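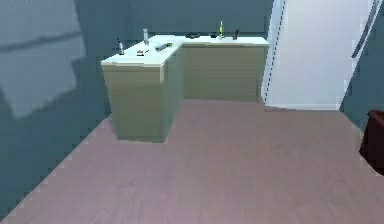
Moving to Wumside With Too Much Stuff

So we did it, we moved! I've been in the new place in Wumside since August and I'm only now finding the energy to write about it (and the laptop charger, which was in a box marked "bath").

The big lesson for me was about clutter. I thought I was a tidy person. Then I opened the hall closet at the old apartment and found 18 tote bags, all stuffed inside another tote bag. My friend Elmarie Mabuza came over to help me pack and laughed so hard she had to sit down on the stairs.

She had me do it her way, one drawer at a time, with the radio on and no stopping to read old birthday cards. I cheated on the cards. I also kept a waffle iron I've used twice, and I'm not sorry, because this is going to be a waffle winter!

The movers quoted me $499 for the day and that was with me carrying the plants myself. It took 4 hours and one very sweaty argument over the couch, which went in through the back door in the end with its feet off. One of the feet is still missing, so if you visit, sit on the left.

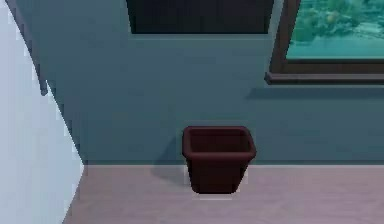

What would I do differently next time?

I'd start with the papers. I left them until the last night and was still sorting phone bills and ancient tax stuff at 2 in the morning, with a cold slice of pizza in my hand. Clothes are easy, you know right away if you hate a sweater. Paper makes you think.

Anyway, there are still six boxes in the bedroom and I'm using one as a nightstand. It's a pretty good height for it.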